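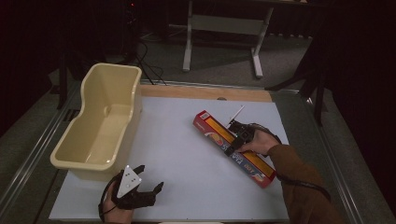 By Sadia Kakakhel
Tuesday, October 6, 2026

Chiến Lã wants the box in the tub. It is a long red and yellow carton, the sort that foil or plastic wrap comes in, and the tub is cream plastic with a notch in one side. Any toddler could manage it. Lã has been at it for most of an evening in the shared workshop at Tistham, a black gripper in each hand and a cable running down his arm.

The plan is that he does the job by hand, over and over, and an arm called Stiletti learns to do it from the recordings. He is asking for 200 good runs before he trains anything. The first 100 went in the bin when he found that the clocks on the two grippers disagreed.

I have heard this pitch before. Home robots have been five years off for as long as I have been writing about them, and the parts bill for this one stands at $800, without the arm. Lã doesn't argue. "It'll put away one box, on one table," he says. "Move the table and I wouldn't bet on it."

So why build it? He talks for a while about cheap motors and shared code, and I believe perhaps half. Cheema, the earlier version, could close its fingers on a sponge and then refused to let go. The new fingers have more joints and, Lã says, a better grip on cardboard. He has no figures to back that up yet.

The marker plate on the left gripper, white with black dots, tells the software where the hand is. When his sleeve covers it, the software guesses, and Lã throws the run away and starts again.

He lets me try. The grippers are heavier than I expected and I drop the box twice.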